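The Second Life of a Slow Novel
By Margit Fülöp
April

When Bisska came out, it sold 200 copies in its first year and most of those went to libraries. Bayu Majimbun had written it over four winters while teaching evening classes, and by his own account he had stopped thinking of it as a book that people would read.

The story is simple. A ferry clerk called Raju inherits a house in a town he has never visited and spends a summer deciding whether to sell it. There is a sister who telephones, a neighbour who wants the land, and a long argument over a boundary. Very little else happens in nearly 400 pages.

Readers found it anyway. A book group in the north passed it to another group, and the small press Vutero, which had been about to let it go out of print, ordered a second run and then a third. A paperback followed, with a plainer cover and the map left out.

Majimbun is not sure what changed. "The first reviews said it was slow," he told me. "The later ones said the same thing, but they had liked it."

I read it twice for this piece. The opening chapters are heavy going, and the sister's letters could lose a page each. After chapter 18 it settles. Raju stops explaining himself, the sentences get shorter, and the evenings he spends outside the house, doing nothing much, are the best writing in the book.
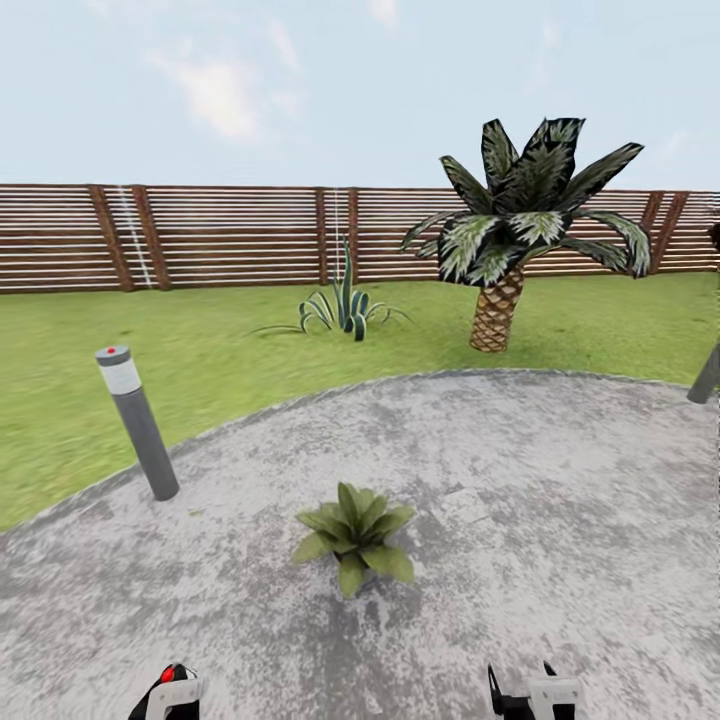
His next novel, Flitari, is about 100 pages long and has taken him longer than the first. It follows two women who run a repair shop and have fallen out over a debt. He has thrown away one ending and is not happy with the new one. Vutero would like it by the autumn. He has promised them a draft and has not said which draft.

Comments

pagecorner: The map was the best thing about the hardback. Why drop it?

Delia R: Gave up at chapter 6. Might try again after reading this.

oldferry: Agree about the letters. My group split down the middle over the sister and we still argue about her on Friday nights.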